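Towel Folder, Shared Bench Build: Gallery 7

Work on the gripper and the wrist camera at the Bruswood shop, done in January. Earlier galleries cover the base, the shoulder joint and the cable runs. Code and drawings are on the project page under Gesau, the name of the arm. The folding program is a separate project and is only mentioned where it affects the hardware.

Build by Simão Magalhães. Bench time shared with the Torres lathe rebuild, so the arm comes off its mount every evening and goes back on the next morning. Two dowel pins locate the base plate. Before the pins went in, the arm had to be zeroed again after every move.

Gripper

The drive is a single motor turning both fingers through a linkage. The first version had a separate motor on each finger. It closed evenly with nothing in the way and unevenly on thick cloth, where one side met the pile first and stalled. With the linkage the two sides move together whether or not they meet the same load. The cost is some play in the pivots, which shows up at the fingertips. Shims on the pivot pins took out most of it.

Mass of the complete gripper with camera and bracket is 418 g. The limit set at the start of the project was 450 g, from the wrist motor's rating with a wet hand towel in the grip.

Fingers

The fingers are black to keep reflections out of the camera. An earlier pair in bare aluminum threw a bright stripe across the lower part of the view whenever the bench lamp was on, and the exposure control darkened everything else to suit. Black fingers go nearly to silhouette under the same lamp. The edge finder only needs their outline, so no detail is lost that the program uses.

The stepped profile keeps the finger clear of the linkage at full close. The first step was cut too shallow and rubbed. Second set is fine.

Opening at the tips is 100 mm, measured with the linkage against its stop. For a flat edge that is far more than needed. For a crumpled towel it lets the fingers go down on either side of a fold and gather it, and that is the first move in the current sequence.

Controller

Motor control is a Grakton board, bought used. It reports motor current, and current is the only grip sensing on the arm. There is no force sensor at the tips. Terry cloth compresses a long way before the current rises, so the threshold was set by trial on three kinds of fabric. A threshold that holds a dish cloth lets a bath towel slide out – the values are stored per fabric and picked by hand before each run.

A filter on the current reading delays the signal slightly. Without it, the friction in the linkage was enough to trip the threshold on its own.

Camera

Small fixed-focus module on the wrist, looking forward past the fingers. The bracket has two slots for tilt. Tilt was set so that the gripper takes up only the bottom of the view and the cloth takes up the rest. Tipping it down further gives a better look at the contact point and loses the background, and the background is how the program tells cloth from table.

Cable is strapped to the forearm with a loop at the wrist. The loop needs to be long enough for a half turn in each direction. It caught on the linkage twice before a clip was added.

Work surface

Plain light gray, matte. White towels on a white board gave no usable edge. Gray gives a clear step in brightness for white and tan cloth, with the lamp in front and above. Lint and hair show on it too, and the edge finder sometimes marks a strand as a corner. Anything thinner than a set width is now ignored. Wiping the surface between runs helps as well.

Cloth trials

The log has 54 pickups of white terry from a crumpled start. Each one begins with the gripper low and in front of the mound, fingers open, then a short push forward before closing. Pushing first raises a fold. Closing straight down tended to pinch the pile only, and the loops pull out of the tips as soon as the arm lifts.

Folds that run along the line of the fingers are still the weak case. The program now turns the wrist a quarter turn and tries again, up to three times, before it stops and waits.
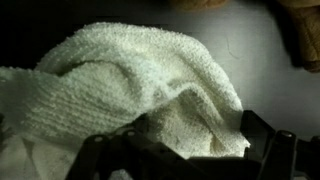

The quarter turn puts the cable loop close to its limit, so the wrist always returns to center between tries. That adds time to each pickup. A hollow wrist joint with the cable through the middle is drawn but not cut, and the lathe is taken up by the Torres job until that is finished. Parts for the new joint will go in the next gallery along with the revised pivot pins.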